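Let the tenants paint

Taras Shevchuk
2019-03-29

In my language there is a saying that a guest does not move the furniture. I thought of it often in my first years of renting in this country, because I lived like a guest in every flat. I paid each month and I cleaned the oven, and I did not change the colour of anything. The lease said I must not, and I am a person who reads the lease.

I want to argue that this clause should go. A tenant who stays a reasonable time should have the right to paint the inside walls, with ordinary paint, in any colour, and without asking for permission. When he leaves he should either paint them back or pay a fair price for the work. I know this sounds like a small matter beside the rents themselves. But many people who will never own a home will spend their whole life between walls that another person chose.

And what did this other person choose? In my experience he chose cream. The agent calls it neutral, and I have looked up this word to be sure that I understand it. A neutral thing takes no side. Cream takes the side of the next tenant, the one who comes after me and whom I will never meet. I live inside a room that is prepared for him.

My friend Cirilo Chávez rented the same two rooms for 17 years. He raised a daughter there. When she was small she asked for a green bedroom and he wrote a polite letter to the agency, and he received a polite letter back. So he bought green curtains and a green blanket. She has moved out now, and he told me in May that he still thinks about that letter more than about any increase of the rent. I believe him.

The owners have arguments and I do not want to pretend they are stupid. The first is that tenants paint badly. It is true, some do. I have seen paint on light switches and on the carpet. But I have also seen how the owners paint, and I think a person is more careful in the room where he must wake up. The second argument is the cost of bringing the old colour back. For a bedroom we are speaking of 2 tins and a weekend, and there is already a bond which exists for exactly such things. The third argument is the one I hear the most, that a strong colour makes a flat hard to show to new people. Then let the owner say this openly and put a price on it. If the rule was "leave 100 dollars more in the bond and paint as you like", I think a great number of tenants would sign the same day.

There is also the question of what people would do with this freedom. Owners imagine black ceilings. My guess is that most of us would be very modest. When I finally had a room where I could decide, I spent a long time looking at corners, because in a corner you see how one colour stands next to another, and how the light changes both. I did not want anything wild. I wanted a blue that I had picked myself.

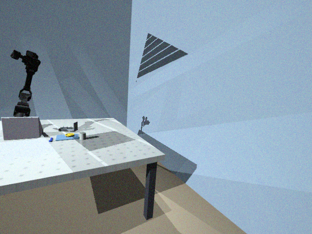
Grey-blue on the left, pale blue on the right, with a tan-brown floor.

I should say one thing against my own side. A right like this is of little use to a person who is afraid to use it. If the owner can end the lease without a reason, the tenant will not paint, whatever the law allows, and he will be correct to be careful. So the paint depends on the lease being secure. I would be glad to see both changes together, but if they come one at a time I would still take the paint first. It costs the state nothing, and it can be written in a few lines.

Cirilo disagrees with me on the order. He says first the security, and the colours will follow by themselves. We have argued about it in his kitchen more than once - it is a cream kitchen, with a good window - and he has not persuaded me yet.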